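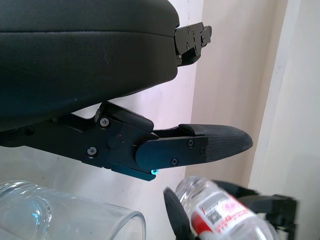
Does Ludari need a perfect view of an object before it plans a grasp?
No, and we love that part! The planner keeps several guesses at the pose and drops them as new views come in. Clear things are the hard test, so a glass cup on its side, next to a plastic bottle held at an angle, gives the depth filter plenty to chew on.

Which cameras does it read?
Wrist and head together, merged at 29 updates a second. 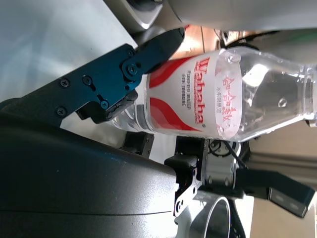 Chiyo Hayashi asks whether the planner can run without the depth filter. It can, Chiyo: switch it off in the Korus settings panel, though expect more replans on see-through plastic.

How are two arms kept from bumping?
Each arm reserves its path 500 milliseconds ahead, and the other plans round it. 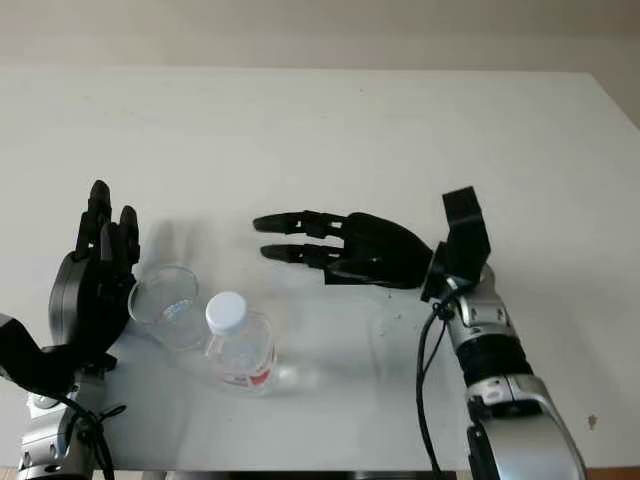 Reservations can be shortened for close work. We use 70 milliseconds for handovers, and version 8 lets you set it per task (lovely for tinkering).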